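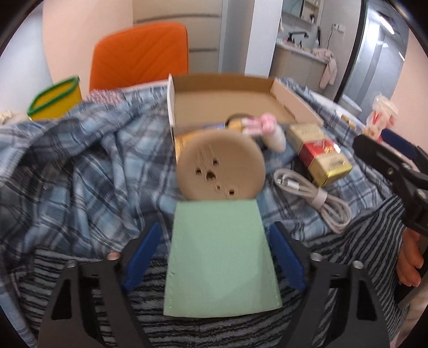
Ismael Prado asked if the blanket really has to come off before every check or only when someone new takes the room. Every check. Things get lost in the folds, small stuff especially, and then someone sits on it.

Rest of the comments folded in below where they belong. Keep the sheet with the room binder.

QUIET ROOM, BLANKETS AND LOOSE ITEMS
Brarnia house, room 7
Sheet 148, replaces 164 (toss the old one, the cord part was wrong)
Checked: February, before lunch

1. Blankets and throws
Shaken out - OK
Seams and hems - OK, one pulled thread, trimmed
Hanging over table edge - NO. Plaid one was over the side again. Little ones grab and pull, everything on top comes with it. Fold it back or move it to the couch.
Wash tag readable - OK on the plaid. Striped one faded, wash cold to be safe.
Comment: if its still damp it does not go back out. Found one balled up in the bin last month, smelled awful.

2. Cords and chargers
Coiled and tied - OK
Plug end clean, no bent metal - OK
Insulation, run it through your fingers the whole length - OK
Unplugged and off the play surface when not in use - NO
Comment: tied is good, tied and left on the blanket is not. Cords go on the high hook. A tie can come loose and a loop is a loop. Third time writing this.
Comment from Pacheco: the hook is too high for half the staff. Fair. Step stool is in the hall closet, will ask about a lower hook inside a cabinet w/ latch.

3. Soft toys
Eyes and noses, tug test - OK
Ears and tails, tug test - OK
Seams, squeeze and look for stuffing - OK
Anything added on (ribbons, charms, bells) - take off and hand in at the desk
Comment: tug means tug. Not a poke. If a part moves, bag it, dont sew it and put it straight back. Repairs go thru the desk. 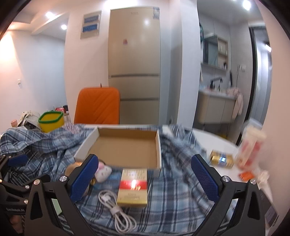 4. Boxes and packaging
Open trays, corners and cut edges - OK
Staples - none found
Small product boxes - open, check for leftover packets, close or recycle
Silica packets - straight in the trash, outside trash, not the room can
Plastic wrap and bags - none allowed, not even for crafts
Comment: cardboard trays are fine for sorting toys so long as they are dry and not torn. Once the edge goes soft, out. Flusemel deliveries come with extra inserts, pull those before the box comes in the room.

5. Small parts
Tube test for anything shorter than a thumb - do it every time, tube is on the string by the door
Shiny bits, caps, beads, foil - pick up first, ask whose it is later
Under the table, under the cushions - OK, one button
Comment: button did not match anything. In envelope 578 at the desk.

6. Table and floor
Table steady, push from two sides - OK
Edge smooth all the way round - OK
Spills wiped - OK
Rug corner taped - NO, tape lifting by the window. Redone same morning, look again next check.

7. Pouches and bags
Empty the pockets, all of them
Drawstrings - none longer than your hand
Zipper pulls - OK
Comment: somebody had cough drops in one. Please no.

Still open
Lower hook or latched cabinet for cords
Blanket off the table edge, talk to evening shift
New tape for rug, the wide kind. Rirnley is out, try the hardware place.

Initial the bottom when done, and write the time. A check with no time on it gets done over.

I.P. 11:40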